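4.2 Waistbands, Rise, and What Wearers Told Us About Comfort

When we first sat down to plan this part of the study, we expected that the amount of stretch in the cloth would explain most of what people felt when they put on a pair of jeans. It is a sensible thing to expect, and much of the older writing on denim fit starts from the same place. As the wear diaries came back, though, the waistband kept turning up in the comments, often in the very first line, and so we have given it a section of its own.

The diaries cover two styles made for us by Tredwood, a straight leg and a slim leg, both cut from the same mid-weight denim. Each style was sewn with a straight waistband and again with a contour waistband, which is shaped in a gentle curve so that the top edge is shorter than the seam below it. Everything else was kept the same as far as the sewing room could manage, down to the thread and the button. The wearers, 21 in all, lived in and near Taltdale and kept their notes through the month of June, which was warmer than we would have liked for a denim trial.

Each person wore every pair for 3 full days before washing it, and then wore it again afterward. We asked them to write in their own words at breakfast, in the middle of the day, and at bedtime, and we are very grateful for how much care went into those pages. Some entries run to a full side of paper – one describes an entire bus ride from the point of view of a back belt loop – and we have tried to keep a little of that richness here even where a table would have been shorter.

The plainest finding has to do with sitting down. Wearers of the straight waistband wrote again and again about a gap at the small of the back, and several said they had reached for a belt by midday. With the contour waistband the gap was mentioned far less, though a few people with a longer torso found that the curved edge pressed at the sides after a heavy lunch. We had not thought to ask about meals at all, and we would certainly do so another time.

Rise mattered too, and in a way that was tangled up with the waistband. Wearers who were used to a low rise tended to call the contour version "high" even though both versions measured the same at the center front. We believe this comes from where the band holds the body and how firmly it does so, but our notes can't settle the question, and we would be glad to see somebody with a larger group take it up.

Washing changed the picture again. All pairs were laundered at 60 minutes on the same gentle program, using the Calel detergent supplied to every household, and line dried. After the first wash the straight waistbands drew in slightly and were described as snug for the first hour of wear. The contour bands, which were faced with the lighter Toom twill, seemed to soften sooner, and their wearers had rather less to say about them. We take that quiet as a kind of praise, with the usual caution about reading too much into what people leave out.
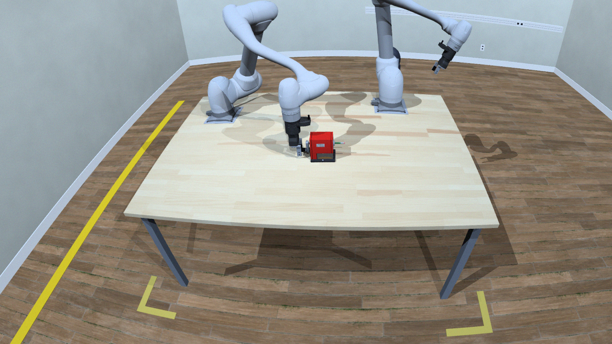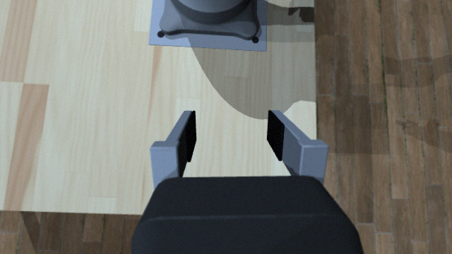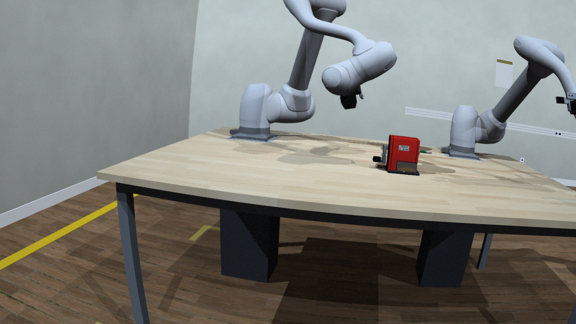
Figure 2. Computer renderings of a pale wood tabletop.

One matter left over from the diaries is the question of pockets. Back pockets set close to the center seam were liked by most of the slim-leg wearers, while those in the straight leg preferred them a little farther apart, and both groups disliked any pocket that began too near the yoke. Since pocket placement was not something we varied on purpose, these remarks can only be passed along as they were given. The follow-up cutting plan, dated 4/7/20, does include pocket position as a factor, together with a wider range of sizes, and the wear diary form has been given an extra page for notes on meals, chairs, and car seats.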